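4.2 Does coiling save time?

Much of the advice on packing cables rests on a claim that is seldom tested: that a cable put away in a neat coil comes out of its box faster than one that was simply pushed in. Abugri and Etim repeat it, and so does the Prallik handbook, which gives no source. We had our doubts, partly because the people who make the claim tend to be the people who already coil their cables.

Our own trial used 84 cartons and 576 unpackings, carried out by staff at the Wostow depot who had no part in planning the study. Packers were told either to wind each cable into flat loops of even size or to put it in the carton however they liked. We expected two clear groups. What we got was a long middle range of cables that had been looped a few times and then let go, and we found it hard to say which group many of them belonged to. Figure 3 shows a case of this kind.

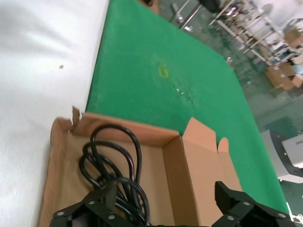 Figure 3. Black cable in irregular loops in an open cardboard box. One of the flaps is torn and bent upward.

Two of the authors (Alhassan and Briem) sorted the cartons separately and disagreed on 19 of them. Earlier studies report no disagreement at all, and we suspect that is because only one person did the sorting. A loop is easy to define on paper. In a box, the cable springs back against the walls, and a tidy coil can turn into something else before the flaps are closed.

Once the disputed cartons were set aside, coiled cables did come out a little sooner. The gain was small – smaller than the gap between our fastest and slowest unpackers – and it shrank again when we added the time spent coiling in the first place. Frimpong (personal communication) has argued that this cost should be left out, on the grounds that packing and unpacking are often done by different people. That may be true in a large warehouse. It is a poor excuse in a small office, where the same person usually does both.

We are also wary of the Rireck survey, which covers 2,710 cartons and is often cited as the last word on the matter. It recorded whether a cable was "neat" but not how stiff it was or how well it fit its carton. A stiff cable in a tight box may look messy and still lift out in one piece. The survey would count that as a failure of packing. We would not, and section 4.3 looks at box size on its own before we return to the question of ties and sleeves.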